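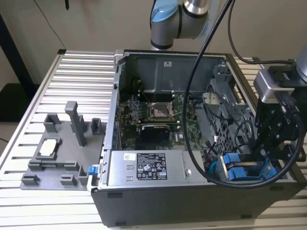

Why does the arm stop with fault 35 halfway into a case?
The controller has felt more sideways force than it expects and has locked the joints. The usual culprit is a gripper cable that has caught on something, and the arm is right to sulk.

Section 7: Clearing a snag stop

Fault 35 is a protective stop, so the brakes are on but the cell is still live. Treat it that way.

1. Press the emergency stop. Yes, even though nothing is moving.
2. Wait 15 seconds for the joints to settle.
3. Follow the cable by eye from the gripper back up the arm. Look for a loop that has dropped into the open case or hooked a drive cage.
4. Lift the loop free by hand. Do not pull it from the gripper end.

CAUTION: Never drive the arm out of a snag under power. Shahab Hosseinzadeh tried this in July and the Busedura gripper came back without its connector.

5. Release the emergency stop and choose Recover on the Wellus pendant.
6. Jog straight up, at the slowest speed, until the fingers are clear of the case.

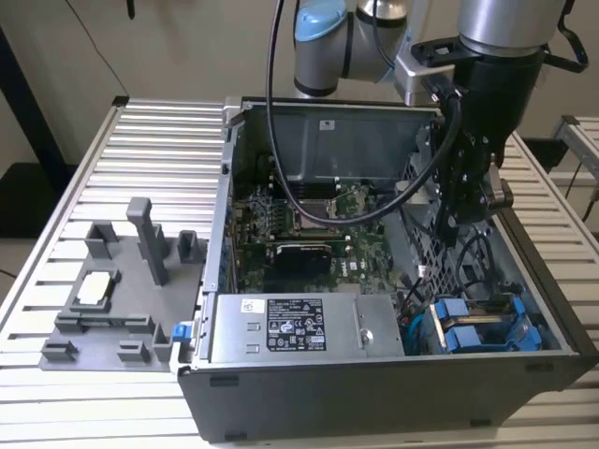 7. Check the cable again at this height. Slack that looks harmless up here can still reach the motherboard once the wrist turns.
8. Re-seat the case against its stops and run one dry cycle with the gripper open.

Note: The log keeps the last 1,000 stops. Ours had reached 1,909 before anyone read it, so the early ones – presumably the interesting ones – are gone. Export it monthly.

If fault 35 returns on the dry cycle, leave the cell stopped and tell Elaheh Mirzaei. Raising the force limit will also make the message go away, in much the same way as taking the battery out of a smoke alarm. Please don't.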